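About Us

Hi, and welcome to Pedmont Robot Care! I'm Rodica Pop, I started this shop, and I still do most of the bench work myself. We set up, service and repair small mobile robots for schools, colleges and hobby clubs, mostly the kind with a little arm on top that gets used hard all week and then put away in a closet with a flat battery.

Before this I worked on packaging lines at Nistor, where a machine that stopped had someone standing over it within minutes. Then a friend who teaches shop class asked me to look at a robot that would only drive in circles. It was one wheel, put back on the wrong side after cleaning. I fixed it at her kitchen table, she told another teacher, and by July I had more robots at home than chairs.

Now we have a proper workshop in Vastdale and there are 2 of us. Atik handles the software side (memory cards, network settings, the updates that were skipped for a year) and I do wheels, wiring and arms. We've put 312 robots back to work so far, and yes, I keep the list on the wall.

People often ask what a service involves, so I'll tell you how it goes. The robot comes out of its box and goes on the table, and before I power anything up I turn each wheel by hand. Mecanum wheels have rollers set at an angle all the way around the rim, and every one of them has to spin freely. Hair is the big enemy. Carpet fuzz is the other one! I pick it out with tweezers, check the hub screws, and make sure the wheels are on the right corners, which is still the most common thing I find wrong.
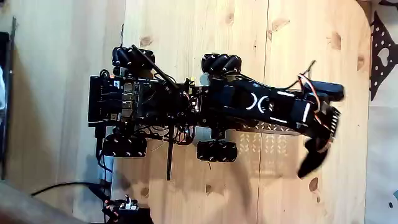
A mecanum-wheeled robot on the pine table, arm stretched out and gripper at the far end.

After the wheels I move on to the arm. The cables get my attention first, because they bend every time the arm does and they wear out long before the metal parts will. I work each joint through its travel slowly and watch for a wire that pulls tight or gets pinched. If a loop is too short I reroute it, and if the insulation has cracked I replace the whole lead — tape doesn't last on something that moves.

Then comes centering the servos. Somebody tightens a horn one tooth off, the arm sits a bit crooked, and from then on every pickup misses to the same side. I set each servo to its middle position, take the horn off, line it up and put it back. The gripper goes last. I run it open and closed 100 times on a foam block, and I listen the whole way through (a dry gear has a nasty little tick to it).

Atik gets it next, for the board, the ports and the drive test. Forward, back, sideways, spin. If it drifts going sideways it comes back to me and we argue over whose fault it is.

Each robot goes home with a handwritten sheet saying what we did, what we'd keep an eye on and which parts are getting tired. We stock 3,000 small spares, mostly screws, rollers, servo horns and leads, so we can usually get a common repair done without waiting on a delivery.

If you have a robot that's acting up, send us a note with the model and what it's doing. A short phone video helps a lot, especially with the sound on. You can also bring it by the workshop, and if I'm not in the middle of something I'll take a look while you're there. Please pack the arm folded, and take the battery out first!

Page updated Wed 12 September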